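Unit 7 – Hand-held gripper kits: what you are paying for
Course notes, Staltcombe, August intake. Tutor: Tia Bunting

Read before the lab. Bring the Zarkton price sheet.

Last time we covered arms that record their own motion. A hand-held kit leaves the arm out. The operator does the task with a gripper in each hand, and the position of each gripper is worked out afterward from the recordings.

Zarkton pair kit, list price $3,302
Single gripper, list price $1,183
Replacement pads are sold separately

Points to compare with the Polák kit:
– Weight in the hand after 20 minutes. Ryan Pickering's group found this mattered more than grip force.
– Cable routing. Check that you can turn your wrist fully without pulling on the lead.
– Marker faces. Keep them clean and do not put tape over them.
– Pad wear. Zarkton quotes 700 cycles before inspection. Log your own count.

Written comparison, one page, to Ashley Haworth. Say which kit you would buy and for what task.
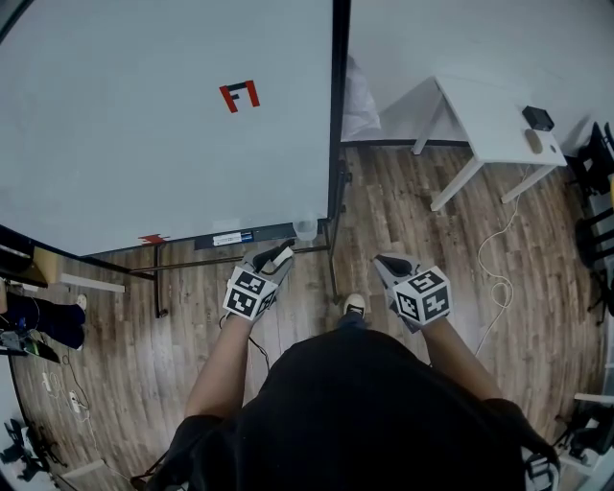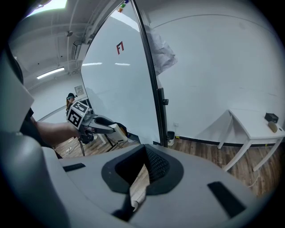

Fig. 7.1 and 7.2. Hand-held grippers with marker cubes, seen from the operator's head height (first) and from a gripper (second).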